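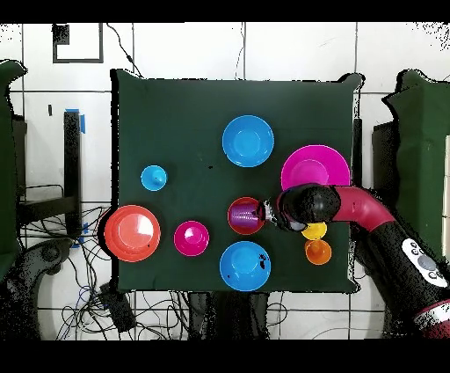
Forden, November

4. Connecting the gas flow meter to the Endimier display unit

This section covers the wired connection between the Ketilsson flow meter and the Endimier display unit, followed by the first reading and the low-flow alarm. Mounting of the meter body on the supply pipe is covered in section 3 and must be complete before you start. Work on the gas pipe itself is reserved for a licensed fitter.

CAUTION: Do not open the sealed meter chamber. The seal carries the calibration date, and a meter with a broken seal has to be returned to the Stetov service desk for testing.

4.1 Before you start

Switch off the display unit at the wall and wait until the status light goes out. The appliance downstream of the meter may stay connected but must not be firing. You will need a flat screwdriver, a wire stripper and the signal cable from the accessory bag. Cable runs longer than 20 meters need the shielded type, ordered separately.

4.2 Wiring

1. Remove the lower cover of the display unit. It is held by 2 screws.

2. Feed the signal cable through the left-hand gland. The right-hand gland is for the power supply only.

3. Strip 8 mm of insulation from each conductor.

4. Connect brown to terminal P and blue to terminal N. Terminal S stays empty unless a second meter is fitted.

Note – On units delivered with the older terminal block, S is marked X. The function is the same.

5. Tighten the gland by hand until the cable no longer slides. Refit the cover.

CAUTION: Keep the signal cable clear of burner supply wiring. Where the two have to cross, cross them at a right angle.

4.3 First reading

1. Restore power. The display shows the software version, then four dashes.

2. Hold MENU until UNIT appears. Choose cubic meters or cubic feet with the arrow keys and press OK. The choice applies to stored readings as well as live ones.

3. Enter the pulse value printed on the meter label. For the standard Ketilsson body this is 700. Other bodies carry other values – always go by the label.

4. Start the appliance and let it run at full load. The dashes are replaced by a flow figure after the first complete pulse cycle. At low load this can take several minutes.

If the dashes remain, switch off and check that P and N have not been swapped. A swapped pair does no damage.

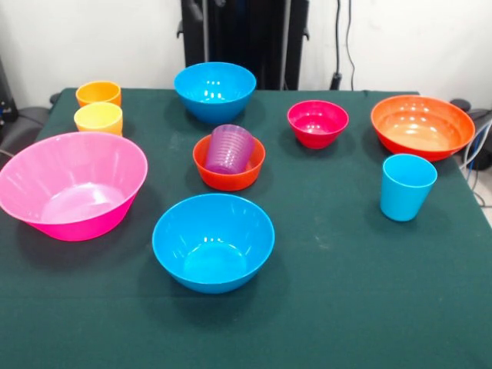
4.4 Setting the low-flow alarm

1. From the flow display, press MENU twice. The word LOW appears with the present limit.

2. Set the limit below the smallest flow the appliance draws in normal use. A limit of zero turns the alarm off.

3. Press OK to store. The display returns to the flow figure.

The alarm is a supply warning only. It does not detect leaks and does not close any valve. If you smell gas, leave the building and call the emergency line of your gas supplier from outside.

4.5 Record sheet

Copy the meter serial number, the pulse value and the opening reading to the sheet inside the back cover. Readings for billing checks should be taken at the same hour each time, for example Monday at 7 a.m.

Section revised by Oddur Snorradóttir. Replaces the loose wiring leaflet supplied with earlier units.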